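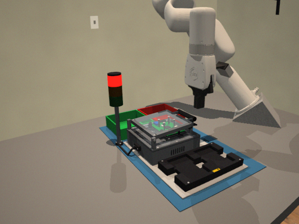
*White arm, blue mat and the signal light on its pole*

# Does my vote still count if the Pomport result gets overturned?

**marlo_77**

I live in Pomport and voted in the council by-election on Wednesday. The Hernik ward seat was called with a margin of 6 votes, and now the losing side wants a recount. My neighbour reckons the whole thing could be thrown out and we'd all have to line up again at the community centre. Is he right? I also voted early, if that matters — I was off to Indov for work.

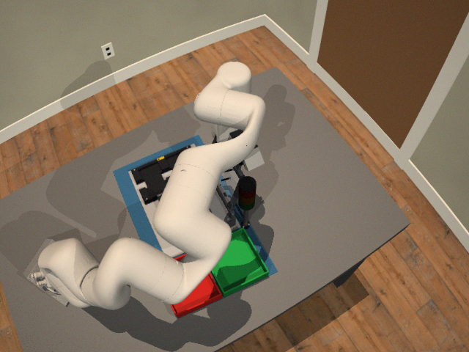

## Replies

**gumleaf**

Recount and re-run are two separate things, and people mix them up constantly! A recount means the same ballots get looked at again, so yours is still in the pile, early or otherwise. We had one in Chuang a few years back (855 ballots in our ward, a margin of 2) and the whole business was done before lunch. The same candidate won and I didn't have to do a thing.

A fresh election is much rarer. Somebody has to lodge a formal challenge and show that something went wrong badly enough to change the result, like people being turned away or given the wrong ballot paper. If that happened you'd get a new notice in the mail and yes, you'd need to vote again.

**ferryqueue**

your neighbour is dreaming. they never re-run these

**tin_kettle**

Wouldn't say never, but I agree with gumleaf on the rest. I'd ring the returning officer's office and ask whether it's only a recount request or a challenge as well. They're pretty good on the phone if you get in early. Ask about the deadline for challenges too, as it's usually short. And check your enrolment address while you're at it — mine was two houses out of date and I only found out at the counter.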